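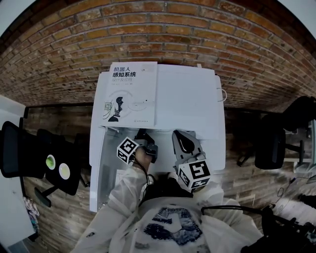 Home Forums Members Search Log in

Hekwood Community – Data Collection – Hand-held Gripper Sessions

Topic: Proposed minimum standard for desk demonstrations

dmarinho
Monday, May 9, 2022

Colleagues,

The Jalbridge site has now submitted 3346 demonstrations recorded with paired hand-held grippers. Of these, 2250 passed review. The remainder were set aside, in most cases for lost marker tracking on one hand.

I would like members to comment on the following draft rules before they are adopted:

1. The operator remains seated for the whole demonstration.
2. Both marker cubes face the head camera at the start and at the end of each recording.
3. Cables are routed below the desk edge and away from the lap.
4. Any recording in which one gripper hides the other for more than 40 frames is rejected.

Comments on rule 4 would be especially welcome.

Deolinda Marinho
Larnent

b_boskovic

I support rules 1 and 2 as written. I cannot support rule 4.

When two hands work close together over a desk, one gripper will pass in front of the other. The picture that heads this topic shows the right gripper partly hidden by its own jaw, with the arms in an ordinary working position. If we reject every recording with a long overlap, the remaining set will favor tasks done with the hands far apart, and the trained policy will be weak at handovers and folding. Those were the tasks Valdovinos asked us to cover in February.

I would keep the recordings and mark the affected frames.

Boris Bošković

e.lins

With respect to the previous post, marking frames sounds simple but places the work on the reviewers. At our site each reviewer is assigned 300 recordings per cycle. Frame-level marking would at least double the time required, and we have no approval for additional hours.

A rejected recording can be repeated the same day. A poorly marked one stays in the set.

Edivaldo Lins

b_boskovic

Repeating the recording does not remove the overlap. The operator will perform the same task with the same hands.

ovlcek

May I ask for clarification of rule 3? In the heading picture, the cable from the left gripper runs down across the operator's lap. Our operators work the same way, and under the draft this would be a fault. We have tried routing the cable under the desk and found that it pulled on the wrist during long reaches. The pull showed up in the recorded paths as a small drift toward the body.

I would ask that the lap route be permitted, provided the cable has enough slack.

Also, does the draft say anything on background? The curved brick wall and dark plank floor at that desk are quite unlike our plain partitions. I regard this variety as useful and would not want sites to be told to hang a backdrop.

Oľga Vlček

dmarinho

Thank you. No backdrop is required, and none will be proposed. Sites should also leave ordinary desk items, such as books, where they are unless they block the task.

On rule 3, I accept the point about the wrist. Revised wording: "Cables are given enough slack to permit full reach without tension. Either the lap route or the desk route may be used, and the route is noted in the session log."

e.lins

Agreed on rule 3.

lmikus

I have compared the two positions on rule 4 using our own rejected recordings. The length of the overlap was a poor guide. Several long overlaps were harmless, as the hidden gripper was at rest. Some short ones were serious, as the jaw closed on the object while the cube was out of view.

I therefore suggest that the test be whether the hidden gripper opens or closes during the overlap. The jaw signal is already logged, so the check can be run by script and reviewers would see only the flagged recordings.

Lenka Mikuš

b_boskovic

I could accept this. I would still object to deleting the flagged recordings. Please have them kept in a separate folder.

e.lins

The script must be tested before it replaces the frame limit. A jaw may be still while the hand moves a good distance, and that motion would also be lost. I remain in favor of the limit of 40 for the present cycle.

dmarinho

Rules 1, 2 and revised rule 3 are adopted from today. Rule 4 stays open. Lenka, please post the script in the Tools section so that both sites can run it on the rejected set. Flagged recordings are not to be deleted while the discussion continues.

ovlcek

Will the revised rule 3 apply to sessions already submitted?

dmarinho

It will. Recordings set aside only for cable routing may be sent in again under their original session numbers.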